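Tarna arm bench: FAQ
Posted in March by the Tarna workshop

Answers to the questions we get most often about the arm build in the shared shop. Wiring and firmware notes are on a separate page.

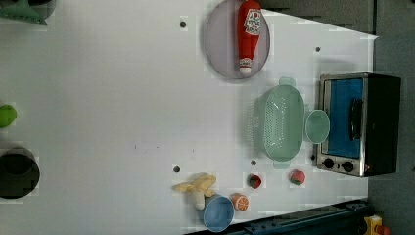
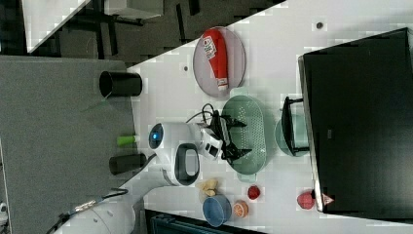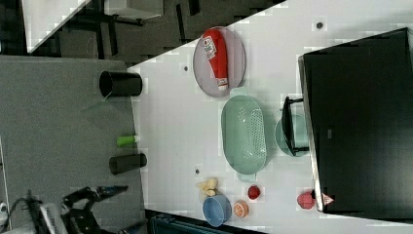
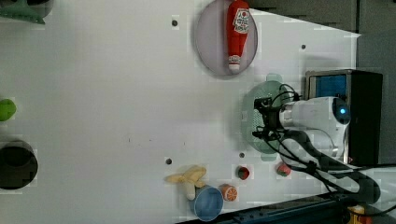
How is a new layout set up?
Start from the layout file and clear the previous run's log. Place large items first. The colander goes below the oval plate, with the ketchup bottle lengthwise on the plate and its cap toward the colander. Small food goes down last. Leave the holes in the tabletop uncovered if the next user needs the fixture.

What speed should I use?
Start at 2 percent on any new path. The limit for unattended motion is 100 mm/s.

Which controller firmware is supported?
Dirnska build 442 only. Build 144 drops the wrist offset on restart.

Can I use my own gripper fingers?
Yes, if they fit the Sumimska mount. Check clearance at full open before closing on anything rigid.

Where do I report a fault?
In the bench log, with the joint number and the last command sent.

Contact: Tarna workshop desk | © Tarna | Back to top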